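This site uses cookies to remember your settings. Accept | Manage choices

Nernham Water District
Office Diary

8 August 2023

The level at Drurnumholm Reservoir was read at 7 a.m. and stood 51 inches below the spillway. No rain was recorded overnight. The outdoor watering schedule therefore stays in force, with odd-numbered addresses permitted in the evening only. The office received several calls about vegetable gardens. Callers were told that hand watering from a can is allowed at any hour.

The crew at the Mahmoud Street pump station replaced the packing on the second pump and returned it to service before noon. A small weep remains at the flange and will be looked at again tomorrow. The spare gasket set has been used and another should be ordered.

Meter reading on the Nimus Road route is behind. Of 281 meters, 70 have yet to be read, most of them in the low section by the creek where the lids are under silt. Customers on that stretch will receive an estimated bill, and the difference will be settled in September.
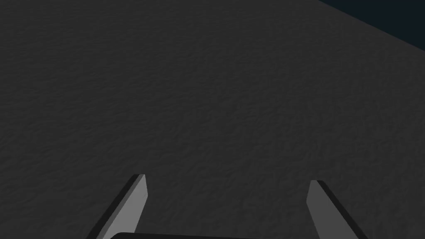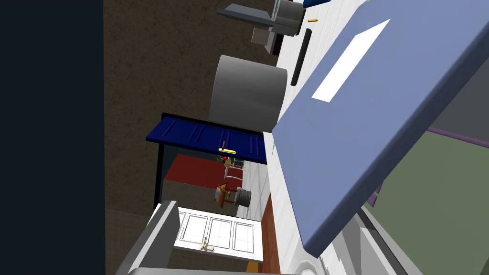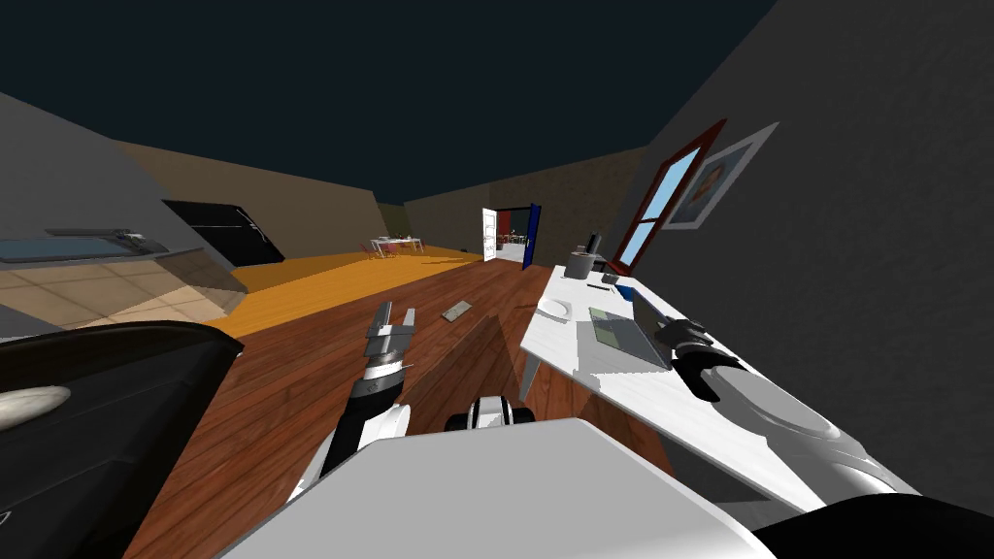
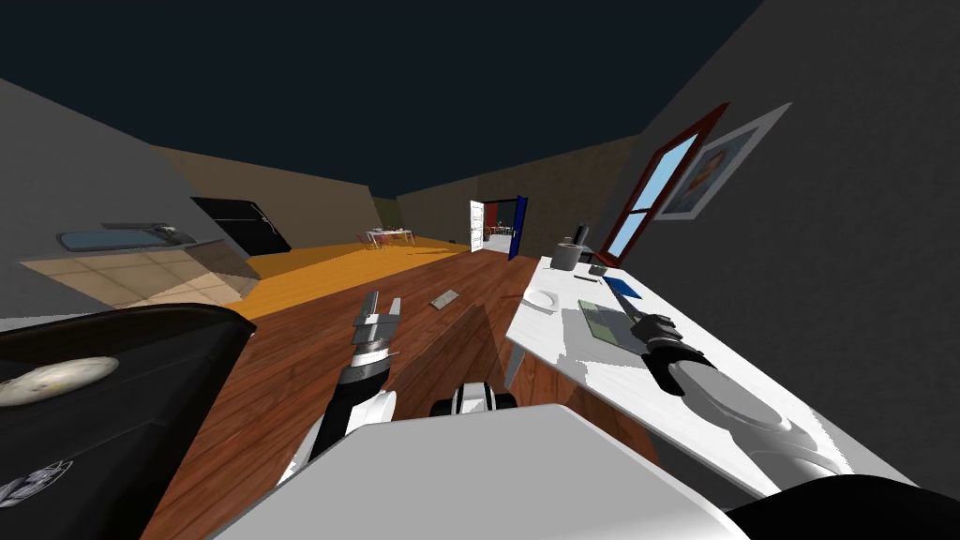
Computer renderings. The plank floor and the desk are in the last two.

Samples were drawn from the usual taps and sent to the laboratory by the afternoon courier. The chlorine reading at the far end of the Nimus Road main was lower than the District prefers. The hydrant there was flushed until the reading came up. Almost 3000 gallons were used, which is regrettable in the present season, and the amount has been entered in the loss ledger. Two residents reported cloudy water during the flushing and were advised to run a cold tap until clear.

The notice on the school field connection was returned by the post office for want of a suite number. It has been sent again.

The front counter closed at 4:30. The evening reservoir reading was unchanged. The gate at the north access road was found unlocked and has been secured.

3 comments | 12 shares

Recent entries
Hydrant painting, east side
Revised watering schedule
Drurnumholm boat ramp closed
Paper bills: change of envelope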